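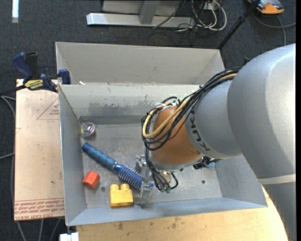 **Figure 5.1** A hairbrush, a toy block and other small objects in a gray metal bin.

# Chapter 5: Sorting Small Things

Every home has a place where small things pile up, and what a wonderful place it is to start thinking about order! A blue hairbrush and a yellow building block have almost nothing in common, yet people drop them into the same bin all the time. Why? And how would you split them up again?

You could sort by color, by shape, by size or by use. Each choice gives you different groups (and a few leftovers that refuse to fit anywhere, often the most interesting ones).

In this chapter you will:

- sort one mixed bin in 3 different ways
- write a rule clear enough for a classmate to follow
- decide what to do with an object that fits 2 groups

**Before you read.** Think of a drawer or box you know well. Write down five things in it, then put them in groups. Swap lists with a partner and try to guess each other's rule. Keep your list handy, as we come back to it in Section 5.2!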